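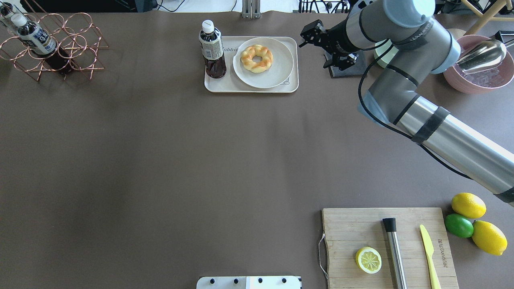
Porte-bouteilles en fil couleur cuivre et plateau de service clair à bord relevé.

Lot buffet Nicholas – location pour réceptions et repas d'entreprise
Catégorie : arts de la table, service et boissons
Capacité : 14 convives
Caution : 320 €
Retrait au dépôt ou livraison

Présentation
Le lot Nicholas regroupe la vaisselle et les accessoires de service nécessaires à un buffet assis ou debout pour 14 personnes. Il est loué complet, en caisses gerbables à couvercle. Les couverts sont rangés par type dans des étuis en tissu, les verres dans des casiers à compartiments. Chaque caisse porte une étiquette avec la liste de son contenu, à garder jusqu'au retour.

Le lot convient aux déjeuners de travail, aux fêtes de famille et aux petites réceptions en salle. Pour un service en extérieur, nous proposons aussi le lot Dullus, avec gobelets réutilisables et assiettes en mélamine. Les deux lots peuvent être combinés sur une même commande, et la caution n'est alors demandée qu'une fois.

Contenu du lot
Assiettes plates et assiettes à dessert en porcelaine blanche
Fourchettes, couteaux, cuillères à soupe et à café en inox
Verres à eau et verres à vin
Tasses à café avec soucoupes
Saladiers, corbeilles à pain, carafes
Plateaux de service
Porte-bouteilles de table
Pinces et couverts de service

Les modèles de plateaux et de porte-bouteilles peuvent varier selon les disponibilités. Si vous souhaitez une teinte précise, indiquez-le dans les remarques au moment de la réservation. Nous confirmons par écrit avant le retrait.

Disposition conseillée
Prévoyez une table séparée pour les boissons quand la place le permet. Les assiettes se posent au début du buffet, les couverts et les serviettes à la fin, de sorte que les convives gardent une main libre pour se servir. Les plats chauds vont de préférence côté mur, près d'une prise si vous utilisez un chauffe-plat. Les porte-bouteilles de table sont prévus pour des bouteilles fermées. Une bouteille entamée se range debout. 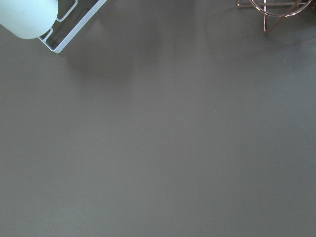
Vue de détail, surface grise.

Dans le choix du nappage, tenez compte de l'éclairage de la salle. Les tons foncés et mats marquent moins les taches de vin ou de sauce, mais ils font ressortir les miettes et la farine du pain. Les nappes ne font pas partie du lot et se louent à la pièce. Elles sont livrées repassées, pliées en quatre. Un passage au défroisseur vapeur sur place suffit en général à faire disparaître les plis de transport.

Durée et tarification
La location est calculée par période de 5 jours, jour de retrait et jour de retour compris. Pour un événement le week-end, le retrait se fait le vendredi et le retour en début de semaine suivante sans supplément. Au-delà, chaque jour commencé est facturé au tarif journalier de la grille en vigueur. En décembre, la réservation n'est ferme qu'après versement de l'acompte.

La caution de 320 € est prise par empreinte de carte ou par chèque. Elle est libérée après contrôle du matériel.

Lavage et retour
La vaisselle est rendue débarrassée de ses restes, sans lavage, dans les caisses d'origine. Videz complètement les verres et les carafes avant de les remettre en casier. Les porte-bouteilles et les plateaux s'essuient avec un chiffon humide. Pas d'éponge abrasive, pas de lave-vaisselle.

La casse et les pièces manquantes sont facturées au prix de remplacement figurant sur la liste jointe au bon de retrait. Une assiette ébréchée compte comme cassée. Signalez les pièces concernées au retour, dans l'enveloppe prévue à cet effet.

Livraison
La livraison est assurée par Sistico, au pied du bâtiment. Le portage en étage est possible sur devis, avec indication de la largeur de l'ascenseur et du nombre de marches. Créneau du matin ou de l'après-midi, à préciser à la commande. Une personne doit être présente pour signer le bon.

Articles souvent loués avec ce lot
Table pliante rectangulaire
Fontaine à boisson avec robinet
Seau à glace double paroi
Percolateur
Mange-debout avec housse

Réservation et renseignements
Jerketari, location de matériel de réception. Le catalogue complet compte 3000 articles, consultables au dépôt sur rendez-vous.
Devis et réservations : Iwona Kurek
Dépôt, retraits et retours : Güven Coşkun
Référence à rappeler : Lot buffet Nicholas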